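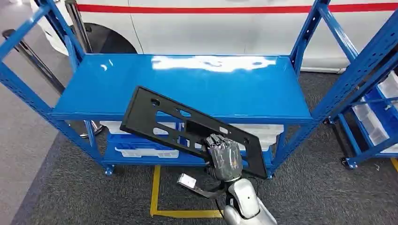
Shelving at the Mestiletti plant in Brudine, near the last stop on the new early route.

Early bus to Brudine east side starts Monday

14 May 2022

A bus that reaches the east side of Brudine before the first factory shift will start running on Monday, the transit office has confirmed. Route 133 will leave the downtown station at 5:10 a.m. on weekdays and arrive at the end of Mbeki Road at 5:42 a.m.

Until now the first bus of the day got there at 6:35 a.m. Most of the plants and warehouses on Mbeki Road start work at 6 a.m., so workers without a car have had to share rides, bike in or pay for a cab.

The route will be run by Fodance, the company that already operates the town's daytime buses. The contract for the early service lasts one year and can be extended for a second year if enough people ride.

A return bus timed for the end of the first shift will leave Mbeki Road at 2:20 p.m. The 2:05 p.m. bus, which many riders say they miss by a few minutes, will be dropped. Other daytime trips stay as they are.

Where it stops

From downtown the bus follows Canal Street to the hospital, then turns east past the high school and the Orchard Hill apartments. It crosses the tracks at Fuller Avenue and runs the full length of Mbeki Road. There are two new stops, one at the corner of Fuller and Mbeki and one at the turnaround by the Mestiletti gate.

The stop outside the old post office will not be served by the early bus. Riders who normally board there should walk to the hospital stop, which has a shelter and lighting. The transit office said the street in front of the post office is closed for water main work until further notice, and a decision on whether to add the stop will be made after the street reopens.

Signs with the new times went up at most stops this week. The sign at Orchard Hill still shows the old schedule and will be replaced on Monday afternoon.

Fares

A one-way ride costs the same as on any other route. Monthly passes are valid on the early bus with no extra charge. Transfers from the north side routes will not work in the morning, as those buses do not start until 5:45 a.m.

Riders who pay cash need exact change. The ticket window at the downtown station does not open until 7 a.m., so anyone who wants a paper pass should buy it the day before. The machine by the south door takes cards only.

Workers at Mestiletti can ask the front office for a pass that takes 50 percent off the monthly price. The company is paying the difference. It has not said how long the discount will last, but passes for the first three months have been ordered.

Two years of requests

The request for an early bus goes back two years. In April, a petition with 223 names was handed in at a town meeting. Most of those who signed work on Mbeki Road, and others live at Orchard Hill and start early at the hospital.

Hiba Boutros collected many of the signatures at the Fuller Avenue crossing, where she used to wait for a ride. She has worked in packing at a food warehouse on Mbeki Road for four years.

"I had one neighbor with a car and she was on my shift, so I was fine," Boutros said. "Then she moved to nights. After that I was biking in the dark on a road with no shoulder. In January I did it twice and then I started paying for cabs. You work the first hour of the day just to pay for getting there."

Boutros said she plans to be on the first bus on Monday. She would also like a bus for the second shift, which ends at 10 p.m., and she raised that at the same meeting. The last bus from Mbeki Road now leaves at 8:50 p.m.

The transit office said a late bus was looked at but is not in the budget for this year. It would need a second driver and a change in the hours of the bus garage, which is locked at 9:30 p.m. 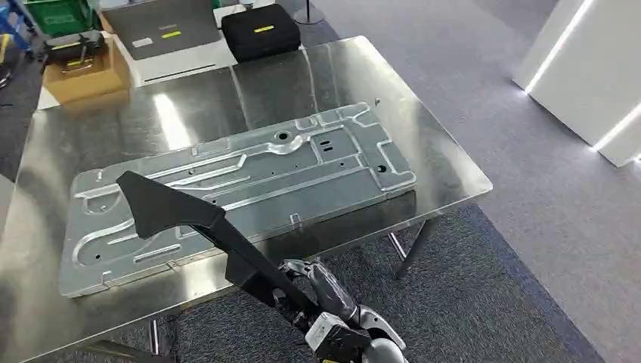
Employers on the road have also been asking. Several told the town that they lose new hires in the first few weeks over the trip to work. One warehouse tried running its own van last year and gave up after the insurance cost went up.

Remigiusz Wysocka, who manages shifts at Mestiletti, said the company had considered moving its start time to 7 a.m. to match the old bus schedule. Staff were asked about it and most did not want the change, mainly those with children to pick up from school in the afternoon.

"People here have built their day around finishing at two," Wysocka said. "Moving everybody an hour later would have fixed the bus problem and made a different one at the other end. It was better to get the bus to come earlier."

He said new staff will be told about the route when they sign on, and that a copy of the timetable is posted next to the break room. For the first two weeks, no one who comes in on the bus will be marked late if it is delayed.

How many riders are needed

The town set a target for the early service of 200 rides a week, counting both the morning trip and the 2:20 p.m. return. Fodance will report the totals to the transit office at the end of every month. If the target is not met by the end of the sixth month, the town can end the contract early or ask for the schedule to be changed.

Rides will be counted from the fare box. The transit office asked pass holders to tap their card every time they board, even when the driver waves them on, so that the trip shows up in the total.

The service is paid for out of the town transit fund, with part of the cost covered by a state grant for travel to work. The grant covers the first year only.

Not everyone on the route is happy with it. Some residents of Fuller Avenue wrote to the town to say that a bus at half past five in the morning would be too loud on a narrow street, where many bedrooms face the front. The transit office answered that there will be one bus in that hour and that drivers have been told not to leave the engine running at the stop. The stop was also moved a short way east from the first plan, so that it is in front of the tire shop and not the row houses.

A request to send the bus by Dover Street instead was turned down. The rail bridge there is too low.

Sidewalk still unfinished

Part of Mbeki Road has no sidewalk. Riders who get off at the Fuller corner and work on the north side of the road will need to cross and walk along the grass for a short stretch. The public works department plans to pour a sidewalk there this summer. A crosswalk has been painted, and a street light that was out for most of the winter was repaired last week.

Boutros said the light matters more to her than the sidewalk. "In summer you don't notice. Come back in November and stand there," she said.

At the turnaround, the bus will stop on the public side of the gate. Mestiletti has agreed to leave the walkway lights on along its fence from 5 a.m. on workdays. The small parking area by the turnaround must be kept clear from 5:30 to 6 a.m. so that the bus has room to turn, and cars left there during those times may be towed. 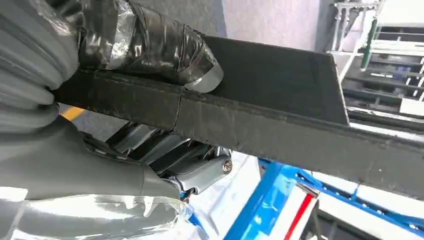
Inside the Mestiletti plant on Mbeki Road, where the first shift starts at 6 a.m.

Holidays and bad weather

The early bus will not run on weekends or on public holidays. The first day without service will be Memorial Day. Plants that work on a holiday can ask the transit office for a special trip, but the request must come in two weeks ahead and the employer has to pay for it.

In snow, the early bus may skip the hill at Orchard and pick up riders at the bottom, next to the laundromat. Notice will be given on the transit phone line by 4:30 a.m. The same line can be used to ask about delays. It is answered by a person from 5 a.m. on weekdays and plays a recorded message at other times.

Bikes can be carried on the front rack, which holds two. When the rack is full, the driver may allow a folded bike inside, but regular bikes have to wait for the next bus.

Printed timetables are available at the downtown station, the public library and the hospital front desk. Versions in Spanish and Arabic will be ready by the end of the month.

Comments on the route can be left with the transit office until the end of June. Small changes to the times, such as moving the return bus by a few minutes, could be made in July without a vote by the town.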